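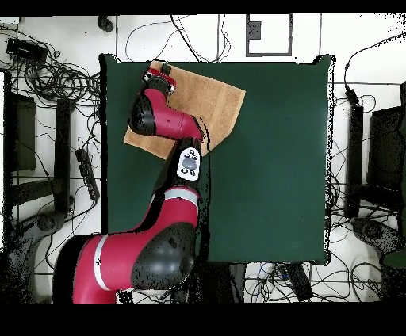 Brown cloth on the green mat

Spectrum recordings from SDR have gaps every few seconds, is it the drive or me?

Posted by tinwhistle_rx, Tue 4 July

Hi all, I've been reading this board for ages and finally have something I can't sort out by searching, so thank you in advance for your patience with a long post.

I have a Skelleo two-channel receiver that I use to record chunks of the VHF band so I can go back through them in the evening. It's connected over USB 3 to a desktop that's getting on in years but has always been good to me. I record the raw IQ to a file and play it back later in the Prieto software, which I like very much because it lets you scrub along the waterfall with the mouse.

The trouble is that when I play back anything longer than a minute or so, there are thin black lines across the waterfall, and if I'm listening to a voice channel I hear a little tick at the same spot. Sometimes there's one every few seconds and sometimes it goes a good while without any. Live listening sounds perfectly fine to me. I don't see any error message, though I'll admit the recording window has a counter labeled "ovr" in the corner that I never paid attention to. After last night's session it said 1,368.

Things I've tried so far: a different USB port (on the front of the case), a new cable, closing the web browser, and recording with the antenna disconnected, which still gives me the lines. The recording drive is an ordinary spinning hard drive, the same one I keep my family photos and everything else on, and it's fairly full.

I don't want to buy a new drive if the receiver is the real problem. Is there a way to tell which one it is? I'm comfortable with settings but not so much with typing commands, so please be gentle.

canlow_ridge_runner

Hello and welcome out of the shadows! You gave a lot of good detail, and I think the counter in the corner has already told you most of it. "Ovr" is overruns. Each time it goes up, the receiver had samples ready to hand over and the computer wasn't there to take them, so they got thrown away. The black line on the waterfall is the spot where those samples should have been. It should sit at zero from start to finish, and when mine goes up even by one I throw out the recording and start over (I'm fussy, I measure things).

Now, whether it's the drive or the USB side. There's an easy way to find out and you won't have to type any commands.

First, in the Skelleo recording window, look for the output choice and set it to "discard" or "null", whichever name your version uses. That makes the program pull in samples at full speed and write nothing at all. Let it go for ten minutes with the same sample rate you normally use. If the counter stays at zero, your receiver, cable and USB port are all keeping up, and the drive is the slow part. If it climbs anyway, leave the drive alone for now and look at the USB connection.

My money is on the drive. A spinning drive slows down a good deal as it fills up, because the last part of the space is on the slow inner tracks, and if it's also fetching other files for you the head has to keep jumping back and forth. Let's say your recording needs 200 megabytes a second, which both channels wide open can easily come to. A plain hard drive on a good day might just about manage that for a little while, and yours isn't having good days. A basic solid state drive on a SATA cable will write at up to 500 or so if it isn't a bargain bin one, and that's plenty of room.

Before you spend a dime, though, try these:

Turn off the second channel if you aren't using it. That cuts the data in half right there.

Lower the sample rate to just what covers the part of the band you care about. Lots of folks record far wider than they ever look at, and I did the same for years.

Check the sample format. If it's set to 32-bit float, change it to 16-bit integer. Your receiver doesn't produce more than 16 bits in the first place, so you lose nothing, and the files are half as big. Prieto opens both kinds, but you do have to tell it which one when you load the file or you'll get a screen full of noise and a bad scare.

Make the buffer larger too. It won't fix a drive that's too slow all the time, but it will carry you over the short hiccups.

One last thing and then I'll hush. Move the receiver back to a port on the rear of the case. The front ones run through an extra length of cable inside and they've given me grief on two different machines.

Do write back and say what the discard test shows, I'd love to know.

mudflat7

get an ssd. had the same thing, went away

Zirkthorpe_Bench

I agree with nearly all of the long answer, and I'd like to add a bit about playback, as it catches people out once they've got the recording side working.

If you ever plan to send these recordings back out through a signal generator or a transmitter into a dummy load, say to test another receiver on the bench, the same drive has to read just as steadily as it wrote. A gap on playback is called an underrun and it sounds the same as what you have now. So it's worth playing a file you know is clean and watching for it. I spent most of a weekend in February blaming my recordings when they were fine and the playback was what was stumbling.

I would also check the power settings. Some desktops are set to let USB devices nap, and others slow the processor down when they think nothing much is going on. Set the power plan to high performance and turn off USB selective suspend. Both are check-the-box sort of settings, so nothing scary. Antivirus is another one. Mine insisted on scanning each recording while it was still being written, and I had to add the recording folder to its list of exceptions.

I do disagree a little on the buffer. Bigger is better up to a point, but I set mine huge once and the program stalled each time it went to empty it. I ended up at 700 megabytes and have left it there. Your machine may like something different, so go up in steps.

tinwhistle_rx

Oh my goodness, thank you all! I ran the discard test for ten minutes with the receiver on a rear port and the counter never left zero. Then I set it back to writing on the old drive and it was up in the hundreds before I'd finished my coffee. So it's the drive.

I was on 32-bit float, too, with both channels going, and I only ever listen to the one. With those changed I got a clean half hour last night, not a line on it. I'll still get a small SSD just for recordings so the photos can have their drive back in peace. Zirkthorpe_Bench, I found the suspend setting and it was on, so that's off now as well.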